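Flisora Greenhouse Project: Progress Report to the Barasa Fund
Prepared by Zyanya Quezada, July 1, 2018

This report covers the work done since our last update in March.
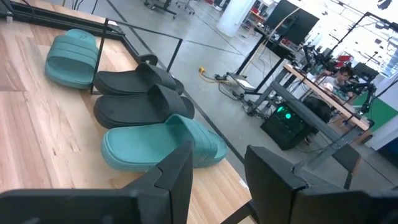
The second growing room at the Idham site is now in use. Racks, lighting and the main water line were finished on schedule. The electrical work ran over budget by $2000 – the old panel could not carry the extra load and had to be replaced. We covered this from the contingency line and are not asking for more money.

Lettuce and basil are growing well. Spinach is not. We lost two plantings to root rot, and Salim Kinyua has stopped spinach in the new room until the chiller on the nutrient tank is repaired. The part is on order. In the meantime those racks are planted with kale.

Sales are behind plan. We now deliver to four stores in Wetonia, all on weekly orders. A fifth store dropped out after a trial because it wanted a longer shelf life than we could promise. We are testing a different bag and a colder packing room, and will send results when we have them. Of the heads cut in the last harvest before this report, 78 percent met the grade for retail. The rest went to a local soup kitchen or to compost.

Staffing has not changed. We still need a part-time packer and have readvertised the job at a higher hourly rate.

Next steps are the chiller repair, the food safety audit and a new price list for the stores. The audit date is not set – the inspector's office has our paperwork and will call. Receipts for the panel replacement are attached to the budget sheet.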